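Gripper bench: finger pads, fisheye views and a lot of lunch

Home / Workshop notes / Galleries

Hi all! I promised a gallery page once we'd finished trying out the hand-held grippers, and I've been dragging my feet since July. We've been comparing two sets of fingers and two lens mounts for the Bunus project, and I've got opinions on all of it. Most of the fuss has been over kitchen jobs, my favourite sort of test. Blocks and cubes are fine for a first go, but they don't have lids, and they don't slide off sideways when you pinch them a bit too high.

If you've only used a parallel gripper bolted to an arm, the hand-held kind feels odd for the first hour or so. You squeeze, the fingers close, and you're suddenly very aware of how much your own wrist does without being asked. I kept tipping mine inward. Dalva doesn't, and she's been pretty smug about it (fair enough, her runs are cleaner than mine).

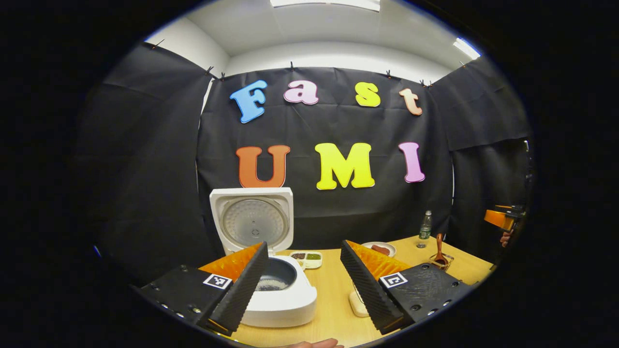
Weronika Kozłowski
Gripper testing and bench setup, Sundport

Rice cooker open, fingers wide. I like this view for judging reach: both ridged pads and both square markers show, and there's still a good gap down the middle to see what you're heading for. The little tray with the two condiments sits right in that gap, and it's a mean target. Come in too steep and your pads get there before you've worked out which edge you're after.

A few notes on the gear, for those who asked.

The lens
We tried a narrower one first and I gave up on it before morning tea. Once you get close to something tall you lose everything beside it, and then you're guessing. The fisheye bends the ceiling and the table into a bowl shape, sure, but your eye gets used to it and the software never minded to begin with. Straight lines near the rim are hopeless, so if you need to measure something, keep it near the centre. Dalva wants a slightly longer lens mount so the fingers take up less of the view. I'd leave it alone. I like seeing lots of finger.

The pads
Ridged ones win for me. The smooth Dollora pads looked gorgeous in the box and were lovely on mugs, but anything with a curved, shiny side wanted to swivel. I did the same lift 90 times with each set, bowl to tray and back again, and dropped it 4 times with the ridged pads. I stopped writing down the smooth ones out of embarrassment, so don't ask me for a proper table! They do wipe clean faster, I'll give them that. Sauce in the ridges is a real pain and you'll want an old toothbrush.

The backing
Softer backing lets the finger wrap a little around whatever you've grabbed. Great for bread rolls, not so great for a thin plate, where the finger gives before the plate leaves the table. We swapped to a firmer foam for plates and then swapped back, mostly because changing it over is five fiddly minutes and I'm impatient.

The markers
Glue them on flat. I had one with a corner lifting and the finger width reading jumped about all over the place for a whole afternoon before I thought to look. Matte print, too. The glossy ones catch the ceiling lights at certain angles and vanish on you.

The cloth
Black fabric and clips, that's all I use. It cuts down on reflections and it's cheap. I know Naseri does a proper folding booth and I had a borrow of one, and it was beautiful, but it took two of us to put up and it wouldn't fit past the filing cabinet. Clips it is. Iron the cloth if you care about that kind of thing. I don't.

Which would I pick? The ridged pads with the soft backing, for most jobs. If you're only doing plates and trays, go firmer and save yourself the swearing. Dalva Seixas disagrees with me on nearly everything above except the markers, and she's putting together her own page with the controller timings, which are much tidier than my notes.

We've got almost 100 clips left to sort through, so there'll be a second gallery with the two-handed tries, including the bottle cap ones I keep getting asked about. If you've got a favourite awkward kitchen thing you'd like to see us have a crack at, leave it in the comments. No eggs please, we've done eggs.

Filed under: grippers, hand-held, lenses, kitchen bench
Next gallery: Two hands and a jar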